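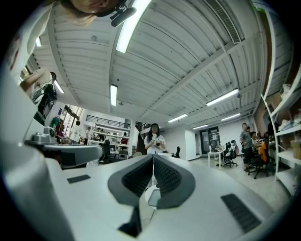
Alholm, August

ok so the rent thread. people keep asking so here goes

1/ landlord wants 4000 a month from Wednesday. we pay less than that now, obviously. it's the same building, same drafty doors, same one toilet

2/ Oksana Hrytsenko read the whole lease last night (thank you!!) and there is a clause about notice. 120 days. in writing. we got a text message

3/ a TEXT. with a thumbs up

4/ so the increase can't start yet, as far as we can tell. not lawyers. Kirsty Kingi is calling the tenants line when it opens

5/ to the guy saying "just move to Julov", have you seen what they charge in Julov. plus no parking, plus the bus stops at six 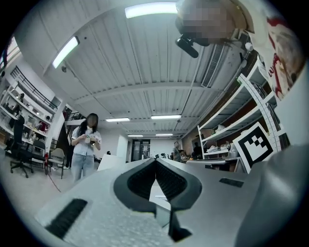 Under the metal ceiling, Alholm

6/ petition is at 737 names. would love 1000 before the meeting. you don't have to rent here to sign, you just have to live in town

7/ if you run a small shop or studio on this street PLEASE check your own lease. page 3 or 4 usualy, look for "notice" and "review"

8/ Tormod Fjeld has spare copies of the letter we sent, go ask him, he's in most mornings. change the names and the adress before you send it lol

9/ gotta run, more after the call. don't sign anything new till then

10/ also whoever took my good stapler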